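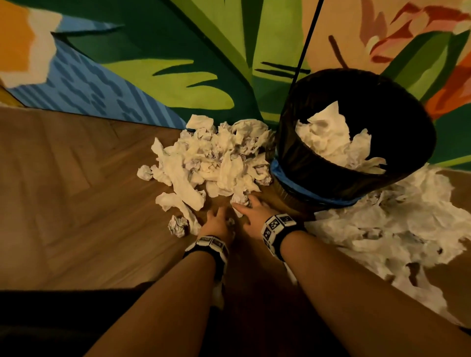 Painted feature wall at end of lease: repaint, or leave as fair wear and tear?

Posted in Landlords and Tenants > Condition Reports and Bonds

Ilgın Kozan

I own one two-bedroom unit and have it under full management with Hireck. The current tenants have been in for 3 years and have given notice for July. At the second routine inspection the manager recorded that the tenants had asked to have a mural painted in the living room. I agreed by email. The manager passed the agreement on, also by email, and the wording was "owner is happy for this to go ahead". Nothing was said about who restores the wall, and no special condition was added when the lease was renewed.

The manager now says the following:

1. The wall should be returned to the original colour before the final inspection.
2. If it is not, Hireck will get a quote through their contractor (Saraç) and claim the amount from the bond.
3. Hireck charges a coordination fee of 9 per cent on any works arranged this way, payable by me.

The tenants' position is that consent was given without conditions and the wall is therefore not their responsibility. They also say the rest of the unit was last painted well before they moved in, which is correct. My records show the last full repaint was two years before their lease started.

What I need to know:

Is written consent with no mention of make-good enough to defeat a bond claim? Can I be charged the coordination fee if I never authorised the works? And is there any sense in leaving the wall as it is and advertising the unit that way?

The management agreement is the standard form. I can quote clauses if needed. The property is in Victoria.

PlasterAndPaper
Self-managing, four units

Taking the points in order. Not legal advice, check against your own documents.

Consent and make-good. The usual starting position for a tenant's modification is that it gets reversed at the end of the tenancy unless the parties have agreed otherwise. Consent to carry out a change and agreement to leave it in place are two separate things. Your email deals with the first and is silent on the second. That silence tends to favour you, but not by a wide margin, as the tenants can argue that "happy for this to go ahead" was understood by everyone as permanent. A member hearing the matter would look at the whole email chain, so print all of it, including what the tenants originally asked for. If their request said "we will paint it back when we leave", the argument is over. If it said "we would like to improve the room", you have more work to do.

Depreciation. This is the part most owners overlook. Even if the tenants are liable, you are unlikely to recover the full cost of a new paint job. Interior paint loses value over its working life and yours is already five years old by your own account. Any claim is normally reduced to reflect that. You would also be limited to the affected wall or walls. If the mural runs around a corner, both walls count, plus whatever is needed to get a reasonable colour match. A claim for the whole room on the basis that new paint will look different from old paint usually gets cut back.

Preparation costs. Strong colours and dark outlines bleed through ordinary wall paint. Ask for a quote that itemises:

-- washing down and light sanding of any raised brush edges
-- one coat of stain-blocking primer, or two over the darkest areas
-- two finish coats
-- masking of floor, skirting and fittings

If Saraç quotes a single lump figure, send it back. A lump figure is hard to defend at a hearing and you can't apply depreciation to it properly, as depreciation goes against the finish and the extra preparation is arguably a separate loss.

Coordination fee. Read the agreement for two things: the definition of "works" or "maintenance", and the expenditure limit. Most forms let the manager act without instructions up to a set amount and require your written approval above it. If the quote exceeds the limit and you haven't approved it, there is no authorised work and nothing for the fee to attach to. If it falls under the limit, tell them in writing now that no painting is to be ordered without your approval. Also check whether the fee is calculated with or without GST. I have seen it applied to the GST-inclusive total, and the agreement did not allow that.

The fee is a matter between you and Hireck. I would not expect to recover it from the bond.

bond_is_not_a_bonus

Sounds like you said yes and now want it both ways. Tenants looked after the place for 3 years. Let them have the bond back.

Also check what they paid for the mural, a decent one costs more than the repaint.

Planavau_Dave
Former property manager

The reply from PlasterAndPaper covers the law well enough. I would add some practical points from the management side.

First, the timing. A painter needs vacant possession for a job like this, and the prep coat has to dry properly. If the tenants hand back keys and the manager only then asks for a quote, you will lose rent while everyone waits. Get the quote during the notice period. The contractor can attend at the same time as the pre-vacate inspection, provided the entry notice says so.

Second, the condition report. Find the entry report and check what it says about that wall. "Good, some marks" is weaker for you than "clean, no marks". If the manager updated the routine inspection photos after the mural went on, ask for those too. Owners are entitled to copies and it shouldn't take more than an email.

Third, whether to leave it. I managed 40 properties in one portfolio and had two with painted walls, one of them in a block called Bastia. We advertised that one as it stood, and photographed the room from the opposite side. It leased at the same rent as the unit beneath it, after 25 days against the usual fortnight. One property proves very little, but you can price it: two additional weeks vacant against the itemised quote, less whatever the tenants would contribute.

If you do leave it, record it on the new entry report as an existing feature and state in the lease that the new renter isn't required to remove it. Otherwise you will be back with the same dispute and a different tenant -- and a weaker file.

The settlement I would put to the current tenants is a fixed contribution, agreed in writing before the final inspection, with the balance of the bond released by consent. Leave the coordination fee out of that figure. Have the manager send it, but draft the wording yourself.

Ilgın Kozan

Thanks. I found the original request. It says "we would like to brighten up the corner" and makes no mention of painting it back. The expenditure limit in the agreement is lower than I expected any quote to be, so I have written to Hireck to say no painting is to be ordered without my approval. They have confirmed receipt and will ask Saraç for an itemised quote.

The entry report says "good" for all living room walls, no further comment.

I will put a fixed contribution to the tenants once I have the quote.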